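The tablecloth goes on first. I learned that from Boris Hrnčiar, who lived upstairs from me for 19 years and never once put food on a bare table, even if the food was one cracker and he was eating it standing up.

So when it was my turn to host the swap, I dug out my loudest one (zigzags, triangles, pretty much every color the dye shop had) and spread it over the long table before I'd even found my shoes. The swap is simple. Everybody brings a few packaged snacks, we pile them up in one box, and at 3 in the afternoon we start passing it along. You take one thing, you talk about it, you take another. Last February we had 21 people and it went on until dark!

I always think I'll sort everything by sweet and salty, and I never do. Boris says the pile is the whole point – you want to be digging a little. 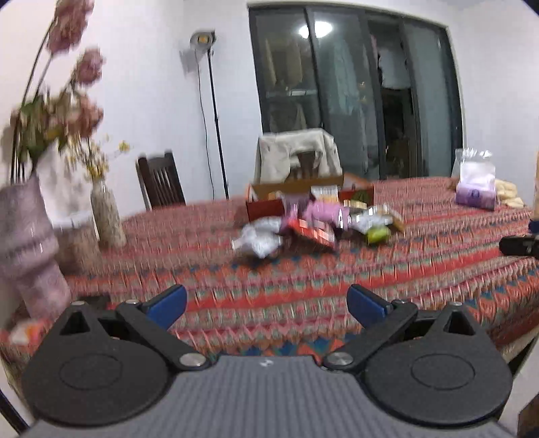

Pink, purple, lime green: the snack box on my brightest cloth.

I'm a wrapper person, I admit it. Give me something shiny and I'll grab it before I know if it's a cookie or a dried fish. My cousins in Gredance are the opposite, they read every label front and back and still end up with the plain crackers.

If you want to try one yourself, use a box with low sides or fold the flaps out of the way, and don't set out plates until people ask. My budget is 62 dollars for the year, coffee included, and I've only gone over once – that was the winter I discovered sesame brittle and bought the shop's last tray. Boris took half of it home in his coat pockets.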